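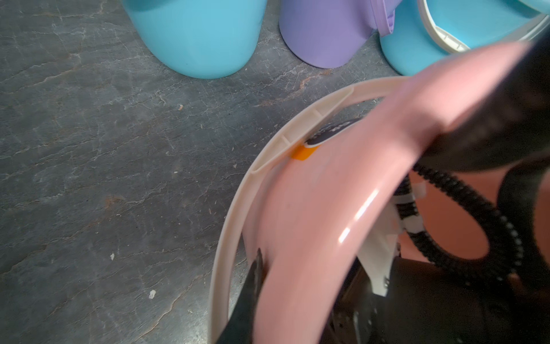 Garnside Ferries will introduce a new passenger crossing between Garnside Quay and Relside from September 4, 2018. The service replaces the seasonal boat that has run only in the summer months. Details of times, fares and boarding follow in this thread. (1/12)

The crossing will operate every day, including public holidays. The first departure from Garnside Quay is at 06.40 and the last return from Relside is at 21.15. Boats leave every half hour at peak times and hourly in between. A full timetable is posted at both landing stages. (2/12)

Two vessels have been assigned to the route. Both were built at the Kozłowski yard and completed their harbour trials in June. Each has a covered lower cabin and an open upper deck. The upper deck will be closed when the harbour office issues a wind warning. (3/12)

The journey takes 9 minutes from slip to slip. Passengers travelling at present by the 371 bus over Osach Bridge should note that the bus route is not changing. It will continue to call at Relside Church and the health centre. (4/12)

Fares: an adult single is £2. Children under five travel free, as do holders of a county concessionary pass after 09.30. Return tickets are not being offered at launch. Weekly and monthly passes may be bought at the Garnside Quay ticket office or by post. (5/12)

Tickets for single journeys are sold on board. Crew can accept cards and coins. They cannot accept notes above £10, and passengers are asked to have the fare ready before they reach the gangway. (6/12)

Residents of Relside may apply for a discounted season pass. The first 500 applications will be processed without the usual card fee. Applicants need proof of address and one passport-sized photograph. Forms are available from the library and the parish office. (7/12)

Access: there is a ramp at Garnside Quay at all states of the tide. At Relside the pontoon ramp is steep for a short period either side of low water, and wheelchair users are advised to check the tide column in the timetable. Crew will assist on request. Assistance dogs are welcome in both cabins. (8/12)

Bicycles are carried free of charge on the stern rack, subject to space. Tandems, trailers and cargo bikes cannot be taken at present. Folding bicycles may be brought into the cabin if folded before boarding. Mopeds are not permitted. (9/12)

Parking at Relside landing remains limited to short stays. Season pass holders may use the upper car park on Mill Lane, where a permit must be shown in the windscreen. The turning circle beside the pontoon is reserved for buses and emergency vehicles at all times. (10/12)

A number of residents wrote to us during the consultation about engine noise in the early morning. The approach speed on the Relside side has been reduced as a result, and the horn will be sounded before 07.00 only where safety requires it. Further comments on this point may be sent to the ferry office in writing. (11/12)

The Osach landing stage is not part of this service. Repairs to its piles are still being priced and no reopening date has been set. Passengers for Osach should continue to use the bus from the bridge. We will post again when the survey report has been received. (12/12)

Correction to post 5: monthly passes are sold at the ticket office only. Weekly passes may be bought at the office or by post, as stated. We apologise for the error.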